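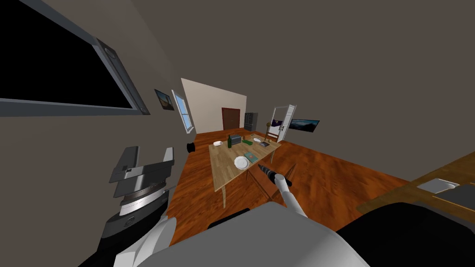
Zitel Room Pack: Dining Table Gallery

Welcome, and thank you for stopping by! Zitel is our set of ready-made simulated rooms for people who train and test two-armed robots, and the dining table room is the one we get the most letters about. Lihua Xia started it in December as a small side job for Orkbridge and, well, it grew. The pack now comes with 13 rooms and 112 household objects, and you can shuffle the objects between runs as much as you please.

Close work at the table

We wanted a table that looks like somebody lives with it – a plate at the edge, a bottle, a paperback left lying flat. Book covers carry their full artwork, so a title like "The Effective Engineer" can be read from the wrist view, and that has been a real help to customers whose robots are asked for a thing by name.
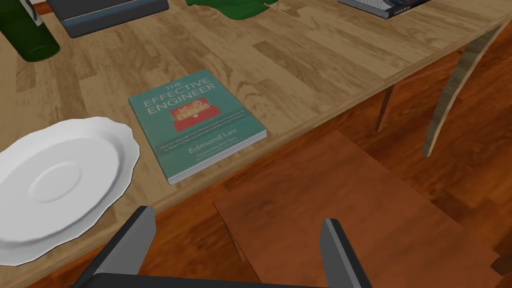

Wrist views

Every arm gets its own view, and you can save them all together or one at a time. Shuzhen Zhong spent a good long while on the gripper model, and she would want me to mention that the fingers can be swapped for your own if you have the files. The walls, windows and pictures are all modeled too, so a wrist that turns away from the table still has a room to look at.

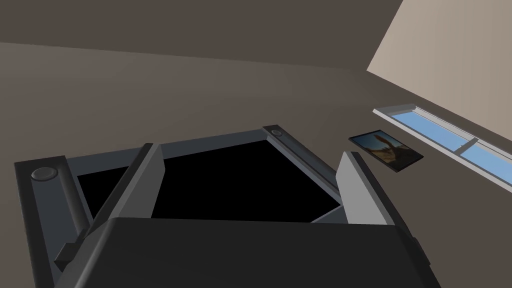

You can also leave those stretches out of your saved runs with a single setting, though Lihua likes to keep them in, and after a few months of going back and forth I have come around to her way of thinking. Setup takes roughly 15 minutes on a decent desktop, a bit more if you bring your own robot.

Clutter, near and far

Flat things are hard to pick up, and things at the far side of a table are hard to reach, so we like to have plenty of both.

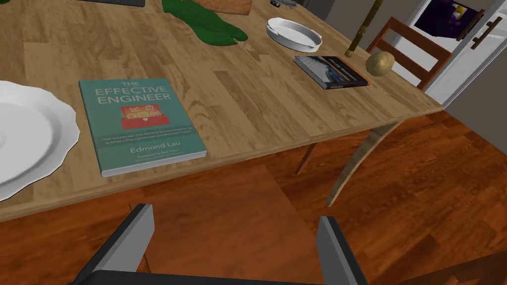 Teal paperback up front, with the oval dish, dark book and potato toward the back right.

The pack is sold through Rusanent, with 3 seats included in each license. Write to us there if you'd like a trial copy – we do enjoy hearing what people are teaching their robots to do.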